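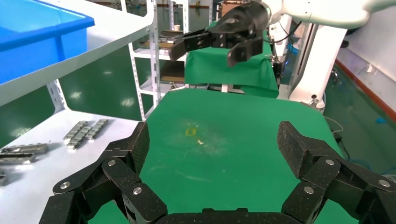

Munshi Gripper Comparison Set

This folder holds wrist camera recordings from the gripper comparison done at Storndale in September. Two gripper setups were tried on the same kind of bench work. They share the finger linkage and differ in the fingertip pads and in the controller settings. The set was put together by Rokeya Navaratnam and Zaid Boutros. Questions about the files go to Malsha Seneviratne.

What is in it

199 episodes, each in its own folder. An episode has the wrist video, the joint log, the finger opening as commanded and as measured, and a short text note from the operator. Setup A is the stock pad with the default close speed. Setup B is the softer pad from Nandport with the close speed turned down to 800 ticks per second.

Episode folders start with a or b for the setup. Numbers were handed out as the sessions went on, so a gap means a run was thrown out before upload.

Tasks

Pick a metal part off the bench and put it back down in a new spot. Pick a part from a shelf and bring it to the bench. Open and close with nothing in the fingers, for timing. 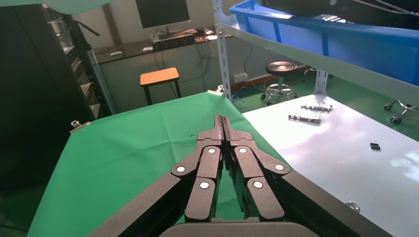 The open and close runs are short and easy to skip over, but they are the ones to use for comparing the controllers. The log marks the command time and the time the fingers stop moving. Chaminda Majumder found that the stop mark comes late in a few setup A runs — these have "late_stop" in the note file and should be left out of timing work.

Known problems

Wrist camera exposure was left on auto. Bright table surfaces can wash out when the arm tilts.

The camera was reseated after the Friday session. Use calibration file 2 for anything recorded after that.

Force readings are missing for the shelf task in setup B. Karthik Thambiah has the raw controller dumps from Dromcombe, but they have not been lined up with the video.

Loading

Run the load script with the folder path and the setup letter. It skips episodes with no joint log and prints their names.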